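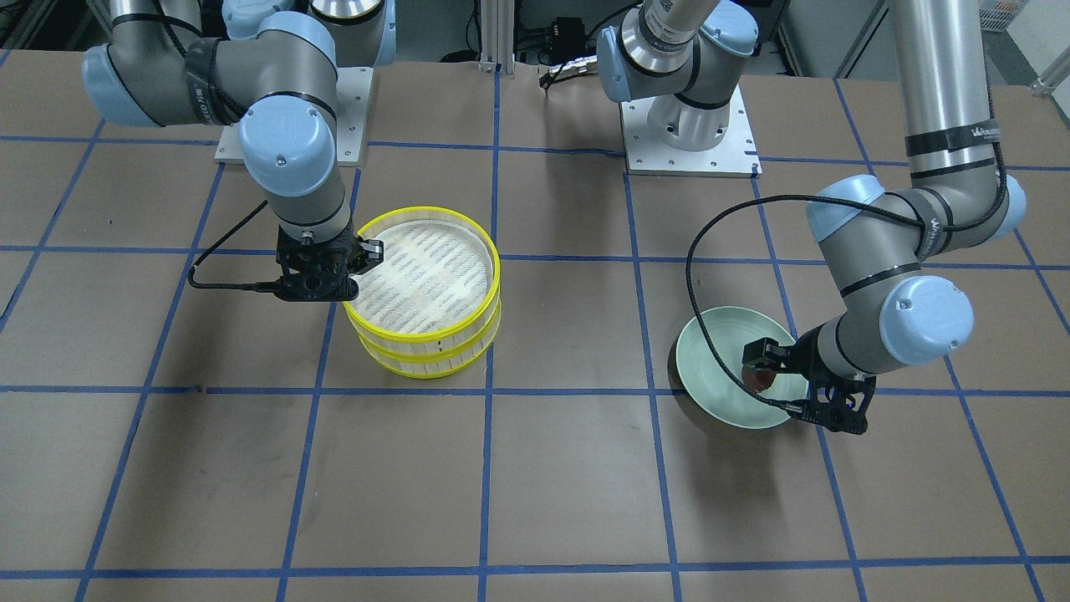 Section 5: Recording two-arm tasks

5.1 Before the session

These steps assume that both arms have been homed and that the fixed camera and the wrist cameras are showing live pictures in the Makasico console. If either wrist view is black or frozen, go back to Section 4.

1. Check the blue tape grid. Replace any strip that has lifted or torn, laying the new tape exactly over the old line.
2. Place the yellow-rimmed container on the side of the right arm and the green bowl on the side of the left arm. The container may stand on a tape line and so may the bowl.
3. Put the small object in the bowl.
4. Move each arm by hand control through its full reach. Watch the coiled cables as you do so. A coil may hang across the bowl, but it must not catch on the rim or pull tight.
5. Enter your operator name and the task code, then press Arm.

Note: The left and right arms are named from the robot's side. In the fixed camera view the right arm is on the left of the screen. New operators should drive both arms for a few minutes without recording until this is familiar.

5.2 Recording an episode

1. Press Record and wait for the tone.
2. Bring the right gripper down to the container with its fingers open, one on each side of the rim.
3. Close slowly and stop when the rim is held. Use the wrist view for this. The fixed view does not show the gap between the fingers well enough.
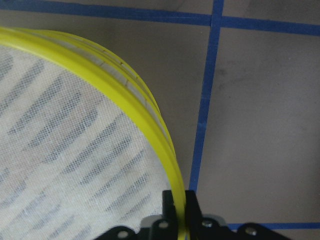 4. Hold the right arm still and bring the left gripper into the bowl. Close on the object with the fingertips.
5. Lift the object clear of the bowl, carry it over the container and release it.
6. Open the right gripper, return both arms to rest and press Stop.

An episode that runs past 58 seconds is closed by the console and marked Long. Long episodes are kept but are left out of training unless a reviewer puts them back in.

Caution: Do not reach over the table while the Record light is on. Press Stop first, then Hold, and wait for both arms to lock.

5.3 Failed grasps

If the object slips, try again within the same episode. A slip followed by a clean second attempt is useful and should be labelled Recovered. If the container is knocked over, press Stop and label the episode Failed – do not delete it.

Move the container and the bowl to different grid cells after every 17 episodes and write the new cells in the session log. A full set for one task is 400 episodes, counting Recovered but leaving out Long and Failed.

Labels can be changed until the session is closed. After that, send the episode number and the correct label to Arlo Mbeki, or to Demetrius Whitlock for sessions recorded on the Trendero task list.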